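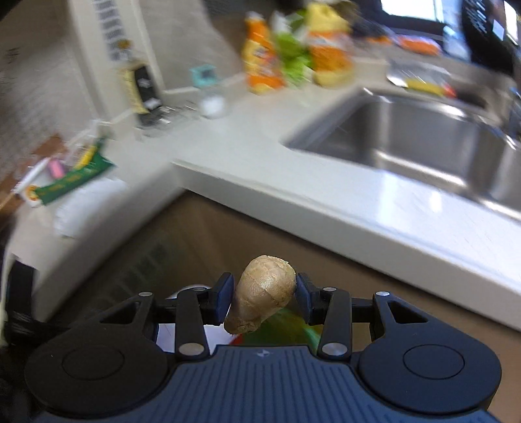 About Ketden

Ketden collects manipulation examples for learning systems. Operators carry hand-held grippers through ordinary household tasks, and the recordings become training data for robot arms. We work in furnished kitchens, with the counters left in use.

The current set, Pronside, holds 1,124 episodes across 76 object types. Each episode is checked by 3 reviewers before release.

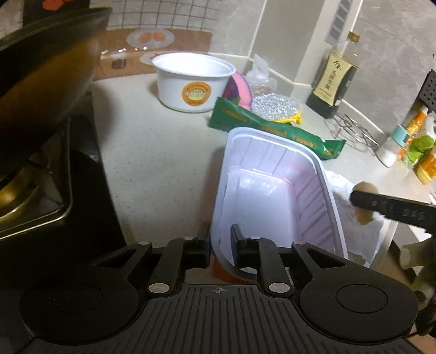

Gripper fingers at the rim of an empty white food tray.

File formats and license terms are listed under Vodard, our release archive.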